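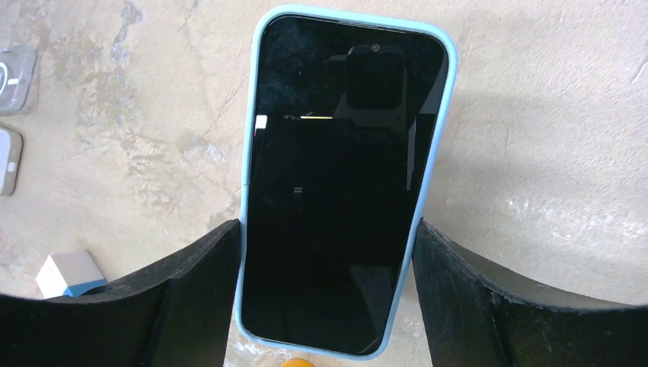 Plotum Members' Forum: Shared Handsets

Kazuhiro Kikuchi: Members are requested to switch off each handset before returning it to room 503. The light blue edging is to be wiped with a dry cloth.
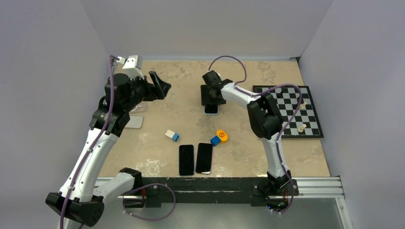 Kobina Amoah: I must disagree. A damp cloth is permitted under the Sengate guidance, and dry wiping drags dust over the glass.

Kazuhiro Kikuchi: The guidance predates the present handsets. I would ask that we keep to dry cloths until March.
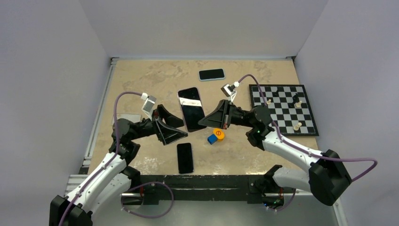
Ikeda2: Where are spare cloths kept?

Gorham: In the top drawer, in packs of 100.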